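Flonska Home Projector Guide
Section 4: First Setup and Focus

Welcome to the fun part! By now the projector is out of its carton, the feet are screwed on and you have read the safety pages in Section 1. Set aside an evening for this section if you can. The steps themselves go quickly, but most people end up watching half a film while they fine-tune the picture, and we would never discourage that.

4.1 Choosing a spot

The Flonska can fill a wall up to 80 inches across the diagonal, and it looks wonderful at that size in a dark room. It also looks very good smaller, so don't feel you need to clear out the furniture on the first night.

1. Pick a wall that is flat, pale and free of shelves. Plain white paint is great. Glossy paint gives a bright spot in the middle.
2. Place the projector on a steady, level surface facing the wall squarely. A low table works well.
3. Leave 20 inches of open space behind the rear vent.
4. Run the power cord along a wall, away from where people walk.

CAUTION: Never set the projector on a bed, a rug or a sofa cushion. Soft surfaces block the lower vent and the lamp will shut itself off.

CAUTION: Do not look into the lens while the lamp is on. Teach children this before the first movie night.

4.2 Powering up

1. Plug the cord into the projector first, then into the wall outlet.
2. Slide the lens cover fully to the left until it clicks.
3. Hold the power button for 2 seconds. The ring light turns amber, then white.
4. Choose your language with the arrow keys and press OK.
5. Wait for the fan to settle. It is loudest in the first minute and then drops to a soft hum.

Note: If the ring light blinks amber, the lens cover is still partly closed. Slide it again — it needs a firmer push than you might expect when new.

4.3 Getting a square picture

A tilted projector makes a picture that is wider at the top than at the bottom. You can fix this with the front foot, with the Keystone menu, or with a bit of both. We like to get as close as possible with the foot and leave the menu for the last little nudge, which keeps the picture crisp right out to the corners.

1. Open Menu, then Picture, then Test Grid.
2. Turn the front foot until the grid sits at the height you want.
3. Check the left and right sides of the grid against a door frame or the corner of the room.
4. If the sides still lean, open Keystone and press the up or down arrow one step at a time.
5. Press OK to save.

4.4 Focus

1. Stay in Test Grid and walk up to the wall.
2. Have a helper turn the focus ring slowly while you watch the center lines.
3. Stop when the lines are at their thinnest, then check all the corners.
4. If one corner stays soft, the projector is not facing the wall squarely. Go back to 4.1, step 2.

Working alone? Use the plus and minus keys on the remote. Each press moves the lens a tiny amount, so you can stand at the wall and do it all yourself.

4.5 Color check

Now for our favorite step. Every wall shifts color a little, and you can correct for it by projecting a photo you know well. Choose one with simple shapes, a plain background and one or two clear colors. Faces and sunsets are lovely, but it is hard to remember exactly how they looked! Blue beside orange on a quiet gray is about as good as it gets. 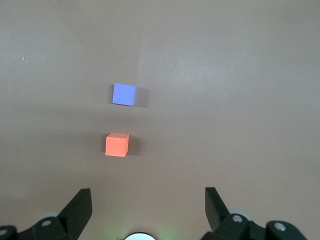
Photo: Rizal Sembiring / Wokance

1. Copy your photo to a USB stick and plug it into the side port.
2. Open the same photo on a phone or laptop with its night mode turned off.
3. On the projector, choose Picture, then Color, then Custom.
4. Look at the gray first. If it seems pink or green on the wall, move the Tint slider until the cast is gone.
5. Compare the blue and the orange with your phone. If both look washed out, raise Saturation one step. If the orange glows and loses its edges, lower it one step.
6. Look at the shadows. They should be soft but easy to see. Adjust Brightness if they vanish or turn solid black.
7. Press and hold OK to store the result as User 1.

Note: Do this after dark with the room lights off. A setting made at 4 in the afternoon will look wrong by bedtime.

Tip from Babita Rathore, who tests our lamps: let the projector run for a full ten minutes before you touch the Tint slider. The lamp warms up slowly and the whites drift along with it.

4.6 Shutting down

1. Press the power button once, then again to confirm.
2. Wait until the fan stops by itself.
3. Close the lens cover.

CAUTION: Do not pull the plug while the fan is running. The lamp is rated for 3,000 hours, and cooling it properly each time helps it get there.

Speaker and soundbar connections are in Section 5. If you bought the Trondach ceiling mount, turn to Section 7 before drilling any holes.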